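Good habits at the toy kitchen

We love this little kitchen! It gets more use than any other bench we have, and over time a set of house rules has grown up beside it, so this page puts them next to the work they're meant for. Mwanaisha Lukumay wrote the first version in March and we've all scribbled on it ever since.

Rule one is the reset. Every object goes back to its start spot before a new run, and whoever is at the desk says "clear" out loud before the arm moves. Hands stay outside the counter while it's live, even for a quick nudge (we've all been tempted). 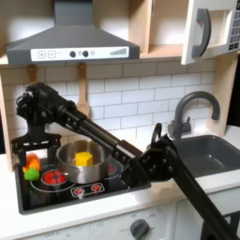
Rule two covers stopping. Anyone in the room may call a stop, no questions asked, and a stopped run gets logged like any other. The log is at 3,257 runs now, 134 of them stopped early, and those are brilliant reading!

Rule three is newer: after 600 runs we check every bolt on the arm and write the result in the Jena notebook, with initials.

Last updated: March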